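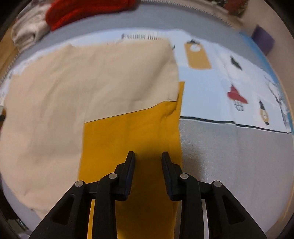
1/ Je teste la méthode de pliage Bundgaard, celle que Loubna Shawky défend depuis octobre. Promesse : une veste réduite à un rectangle qui tient debout. Je demande à voir.

2/ Première consigne : tout étaler bien à plat. Le tissu beige garde ses petites vagues, le jaune moutarde fronce dans un coin. « Lisser de la paume », dit la fiche. J'ai lissé. Bof.

3/ La fiche annonce 26 secondes par vêtement. Pour un t-shirt, peut-être. Pour du beige qui se froisse dès qu'on le regarde, je voudrais bien rencontrer le chronométreur.

4/ Passons à la veste. Manches rabattues, capuche rentrée, on roule depuis le bas. Sept étapes en tout, dont deux qui disent la même chose.

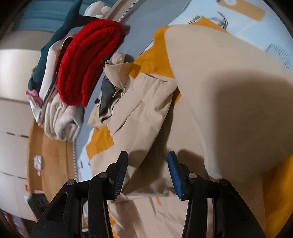
5/ Une veste beige en tas sur une housse moutarde, doublure gris foncé à l'air et petit arrêtoir noir qui pendouille. Le rectangle, je le cherche encore.

6/ Loubna me répond que c'est une question d'habitude. Sa vidéo a 3,031 vues, pardon, 3 031, et dedans elle ne plie que des torchons.

7/ Je retenterai ce soir avec un pull. La veste, elle, ira sur un cintre.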